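Girkcombe Recycling Changes in February: What Goes Where

The town's new recycling contract begins in February, and the list of what we can put in our bins changes with it. Marion Forsyth went to the information session at the library and took notes for those of us in the Ultemwood building who couldn't make it. What follows comes from her notes and from the sheet the hauler handed out. Please read it even if you have been recycling for years. Several things that used to be fine are not fine now.

The biggest change is that paper and cardboard will be picked up separately from bottles and cans. Up to now it has all gone in together. The hauler, Mukov, says mixed loads come in with too much broken glass in the paper, and the paper mill has started sending bales back. Last year 876 tons from our side of the county went to the landfill after being set out as recycling. The town pays for that twice, once for the pickup and once for the dumping.

Paper and cardboard

The bins with yellow lids are for paper and cardboard only. Newspapers, mail, cereal boxes, paper bags and shipping boxes all go in. Flatten the boxes. Tape and labels can stay on. Window envelopes are accepted, and so are staples. Shredded paper has to be in a closed paper bag or it blows all over the lot.

Pizza boxes caused the longest discussion at the session. A box with a few grease spots is all right. If the bottom is soaked through, tear off the lid, recycle that part and throw the rest away.

The small stuff gets missed most. Most of us are good about the big boxes by the back door, but the cartons that medicine, toothpaste, light bulbs and soap come in tend to end up in the nearest wastebasket, bag and all. They are perfectly good cardboard. Take out any plastic tray or leaflet first. The leaflet is paper and can go in the same bin.

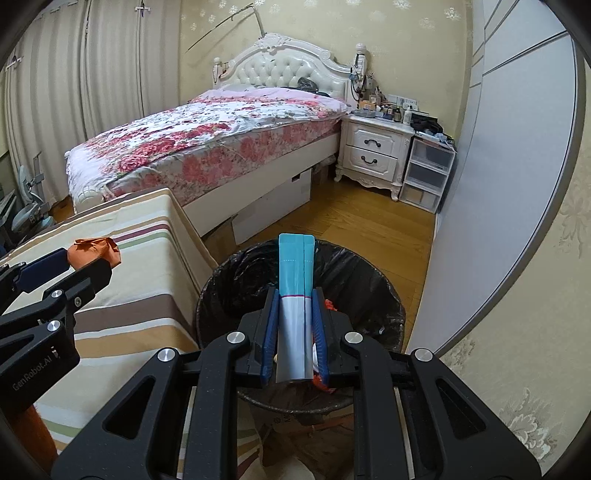
Bottles, cans and jars

These go in the bins with blue lids. Rinse them, but they don't need to be spotless. Put plastic caps back on the bottles. Metal lids from jars should come off and go in loose. Labels can stay.

Plastic is now limited to bottles, jugs and tubs. Clamshell boxes from berries and salad are out, which several people were unhappy to hear. So are black takeout trays, plastic cups and anything made of foam. Rhona Farquharson asked whether that might change later on, and the answer was that Mukov will look at it again when the sorting line is replaced. No date was given.

Milk and juice cartons go in with the bottles and cans, not with the paper, as they have a plastic layer inside. The same goes for broth and soy milk boxes.

Things that go in neither bin

Plastic bags are still the number one problem. They wrap around the machinery and the line has to be stopped to cut them out. Do not bag your recycling. Carry it down in a bag if you like, tip it out and take the bag back upstairs. The grocery store on the corner has a drop box for clean bags inside the front entrance.

Batteries, paint, motor oil and light bulbs go to the county site. It is open until 2 p.m. and you will need something that shows your address. Dougal Crichton has a pickup and has offered to take a load over from the building. Leave things with him in a sturdy box with your apartment number on it – no open paint cans, please.

Clothes and shoes can go in the donation box behind the Makhubela Hall. They need to be dry and in a tied bag. Shoes should be tied together in pairs.

Where the bins will be

The yellow lids will stand along the fence and the blue lids beside the side door. The trash dumpster stays where it is. If a bin is full, please don't leave bags on the ground next to it. The crew is not allowed to pick them up, and the building can be charged $25 each time.

Bulky items are a separate matter. Each apartment gets two free pickups a year, and you have to call ahead. Kenna Munro has the phone number and the form. Mattresses must be wrapped.

Printed copies of the sheet are in the laundry room, on the shelf over the sink. Catriona Niven is putting together a large-print version and will slip one under your door if you ask her. Questions about missed pickups should go straight to the hauler, at the number on the bin lids.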